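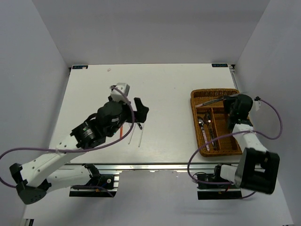

Stokum Household Survey Unit, Tableware and Kitchen Goods Group

Tableware Ownership Survey: data card

Version of 10/10/2018. Replaces the July release, which had a coding error in the district field (see Known problems).

Contents

The survey records which eating and serving utensils are kept in private households in Zaltport and Sarantis. It has 759 household records. Each record is one completed paper form, keyed twice and compared. Forms with an unresolved difference between the two keyings went back to the field office and are included only if the household could be reached again.

Files

households.csv holds one row per household.
items.csv holds one row per item type per household.
codes.txt lists the item codes and the district codes.
form.pdf is the blank form as printed.

All text files are UTF-8 with Unix line endings. The separator is a semicolon. Decimal commas are not used.

Main fields

hh_id: integer, unique in households.csv, repeated in items.csv.
district: two-letter code. There are 43 districts.
hh_size: persons sleeping at the address on the survey night.
item_code: one of 77 codes. Serving spoons and ladles are coded separately.
qty: pieces owned, as stated by the respondent.
storage: drawer, basket, jar, rack, other. Multiple values are joined with a plus sign.
material: steel, silver plate, wood, plastic, mixed, unknown.

Missing values are empty. A zero in qty means the respondent said none were owned. Do not merge the two.

Collection

Interviewers read the form aloud and wrote down the answers. They did not open drawers. Sets stored for guests were counted in qty if kept at the address. Disposable items were left out. Entry was done in Zavach 2, and the export script is in the tools folder.

Known problems

The July file swapped two district codes in Sarantis. Any table by district made from it should be run again.
"Mixed" was overused for knives with a steel blade and a wooden handle. The instruction on the form was unclear.
hh_size is missing more often for shared rentals.
Weights are not supplied. Totals from the raw file should not be read as city totals.

Contacts

Form design and coding: Araba Wumbei
Files and corrections: Ieuan Edwards

Include hh_id and the file version when reporting an error.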